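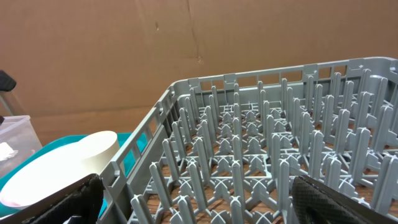
Gray peg rack, turquoise tray next to it with a plate on it

Vornuto
Picked up this square rack for our small cafe, $9 used. Are the pegs OK for everyday plates, or do I need a different one? The machine is a Plaltel, 90 second cycle.

gridik80
Pegs are for plates. Lean them all the same way and you're fine.

Nic Giolla
Depends on the plate. Our deep ones never sat right in a peg rack – we went to an open rack for bowls and kept the pegs for flat stuff.

gridik80
Never had that problem. Skip every other row.

Nic Giolla
Then you run twice as many loads. Not great at lunch.

Vornuto
Mine has a slightly raised edge, nothing deep. It sits on the wood table while I load, will that hurt the top?

tray_109
The floor of the rack is open, so drips go straight onto the wood. I'd put the tray under the rack, not beside it.

Vornuto
Tray is too small for that, will look for a bigger one.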